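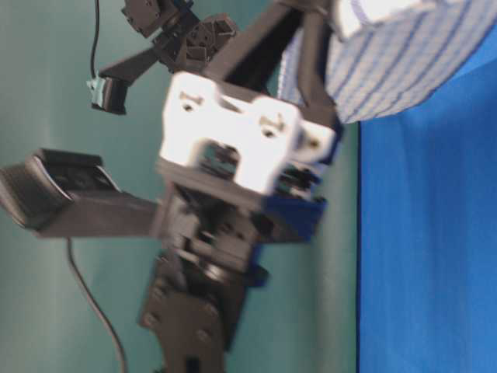
Yasmine Kamel

# Preserved lemons: questions I get

These come up every time I post a recipe that calls for preserved lemons. I add to the page when a new one arrives.

## Which lemons should I buy?

Thin-skinned ones, unwaxed if your store has them. Meyer lemons work and come out sweeter and softer. If all you can find is waxed fruit, scrub it under hot water with a stiff brush and dry it well. Small lemons are easier to pack than large ones.

## How much salt?

A heaping tablespoon of kosher salt per lemon, plus a layer in the bottom of the jar. Don't cut it down. If you want less salt in the finished dish, rinse the lemon before you use it.

## Do I cut them all the way through?

I cut each lemon in quarters from the top and stop short of the base, so it opens like a flower. Pack the salt inside and close it up. My aunt cuts hers into separate wedges, and they are ready sooner. Either is fine.

## My lemons aren't covered with juice. Now what?

Press them down with a wooden spoon and leave the jar overnight. If they still aren't covered the next day, top up with fresh lemon juice. Don't use bottled juice or water.

## How long do they take?

Four weeks at cool room temperature. Turn the jar over every day or so during the first week to move the salt around. In a warm kitchen, start checking at three weeks. The rind should be soft enough to cut with the side of a fork.

## There's a white film on the peel. Is it mold?

Lacy white film on the surface is common with salt-preserved fruit, and many cooks rinse it off. Fuzzy growth, or anything green, black or pink, means the whole jar goes in the trash. If you can't tell which one you have, throw it out.

## Where do I keep the jar once it's open?

In the refrigerator, with the lemons under the brine. Use a clean fork every time. I finish a jar within six months.

## Do I use the pulp or the peel?

Mostly the peel. Scrape out the pulp, rinse the peel and slice it thin. The pulp is very salty, but a spoonful is good in a marinade for chicken, in which case leave out the other salt. Discard the seeds.

## When do I add it to a tagine?

In the last ten minutes. With long cooking it turns bitter and the sauce gets too salty. For a chicken tagine that simmers 90 minutes, I add the olives and the lemon together near the end.

## Can I use fresh lemon instead?

You'll get a different dish. For a salad dressing, grated zest with a pinch of salt will do. For a tagine, I'd wait until you have a jar.

## Can I add spices?

Yes. A bay leaf, a small cinnamon stick and a few coriander seeds are plenty for a quart jar. Ottilie Lanz wrote in to say she uses a dried chile as well. I tried it in December and liked it with fish, less so with lamb.

## What do I do with the leftover brine?

Use it in place of salt in lentil soup, or stir a teaspoon into plain yogurt. I don't use it for a second batch.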